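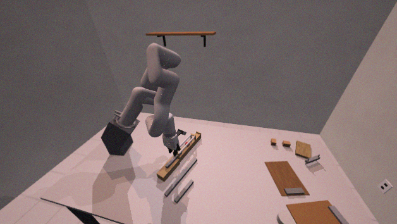 Plaltari Floating Shelf, Solid Oak

Sold by Cakby Home Store. Page written by Nabila Saber, shelving and storage.

I have been selling wall shelves for long enough to distrust most of what gets printed on the box, and the Plaltari is no exception. It is a good shelf. It is also a plank with a hidden bracket, and you should keep that in mind while reading the maker's own leaflet, where it is called a "storage landscape." Read this page first, then decide whether you want one.

What you get

One oak board, one steel bracket with three rods, a paper drilling template, and a bag of screws and plastic wall plugs. The board is solid oak, glued up from strips, with an oil finish. You can see the glue lines if you look along the front edge in daylight. Some customers mind this. A single-piece board of that depth would cost a good deal more and would be more likely to cup in a heated room, so I don't count it as a fault, but I won't tell you the lines are invisible either.

The template is fine. The screws are fine. Throw the plastic plugs away. I say this about nearly every shelf we stock and I have yet to be talked out of it. They are the cheapest part in the box and they are what the whole thing hangs from if you miss a stud. Buy proper anchors for your type of wall, or ask us at the counter and we'll match some to it.

Size and finish

Depth: 9 inches
Overall length: 3 feet
Finish: natural oil or dark oil
Mounting: concealed steel bracket, wall screws not visible after fitting
Indoor use only

The maker says "suitable for bathrooms." I would say suitable for a bathroom with a working fan and a household that uses it. Oiled oak in steady damp goes gray at the ends, and the dark finish shows water rings sooner than the natural one does. If you want a shelf over a tub, the painted Pevton is uglier and will last longer.

About the weight rating

The box makes a big show of how strong the bracket is. I have left the maker's load number off this page on purpose. It was measured on a concrete wall with the weight spread evenly, and you probably don't live inside a concrete test wall. On drywall, the shelf is as strong as whatever is behind the drywall. Two rods of the bracket line up with standard stud spacing if you're lucky with where you want it. If you're not lucky, you will be choosing between the spot you like and the spot that holds, and I'd choose the second.

Paperbacks, plants in light pots, framed photos: no worry at all on a properly fixed bracket. A full row of cookbooks or a record collection: please don't, unless both outer screws are in wood. A floating shelf holds everything by leverage, and the front edge is where people like to put heavy things. A shelf with visible brackets underneath will always do this job better. We sell those too, for less money, and hardly anyone asks for them.

How high to hang it

The leaflet shows the shelf well above head height, with a single white vase on it. It looks lovely and you will never dust it. Before you drill, stand where you plan to use the shelf and reach up with something in your hand. If you have to go up on your toes, bring it down. A high shelf is all right for things you take down once or twice a year, and it does make a plain wall look less plain, which may be all you want from it.

Over a sofa, sit down and then stand up quickly, the way you would if the doorbell rang. Over a desk, leave room for the lamp. Over a bed, I would rather you bought something else.

Fitting it

Tape the template to the wall and check it with a level. Don't line it up with the ceiling, as ceilings are seldom straight and yours will turn out to be one of the bad ones. Drill, fit your anchors, screw on the bracket, and then check the level again with the bracket tight. Slide the board on last. It should be a snug push. If it needs a mallet, stop and look at the rods, one of them is bent, and we'll swap the bracket.

There is a little sag when the shelf is first loaded. The two grub screws under the back edge are there to take it out. They are easy to miss and the leaflet mentions them only in the drawing, so here they are in words: small hex screws, under the board, near the wall. A quarter turn each, then look, then another quarter turn if needed.

Mohcine Tahiri in our fitting department will install it for a set fee of 250, which covers one or two shelves on the same wall. That is a lot for two shelves. If you own a drill and have used it before, save the money. If your walls are tile, or old plaster that crumbles when you hang a picture, it starts to look like better value.

Care

Dust with a dry cloth. Oil it when it looks dry, which in most homes means once a year, January being a good time with the heating on. Use a plain furniture oil. The maker sells its own "Nourishing Oak Elixir" in a very small bottle. We stock it because people ask. I have used it and I have used ordinary oil, on two halves of the same board, and I couldn't tell them apart after a month.

Scratches sand out with 600 grit and a bit of patience, going along the grain. Deep dents don't.

What customers have told us

"Looks great, nice wood, but the plugs pulled straight out of my drywall. Went back in with toggle anchors and it has been solid." Salma Hegazy

"The color is more yellow than on the website. I've got used to it." Sadao Imai

"Bought three. Two were a good match and one was a lot paler. The store exchanged it without a fuss." Hazem Radwan

On that last one: oak varies. If you are buying more than one for the same wall, tell us and we'll open the boxes and put together a set that goes well together. We would much sooner do it before you've drilled the holes.

Returns

Unused shelves can come back in the original box with the bracket. We can't take back a board that has been cut, oiled or drilled. If the board has cupped or split and the damage was there when you opened it, take a photo before you do anything else and bring the whole lot in.

Often bought with this

Nasr toggle anchors for drywall
Nasr masonry anchors
Plain furniture oil, clear
Small spirit level

Stock of the dark finish comes and goes. Call the store before making a special trip.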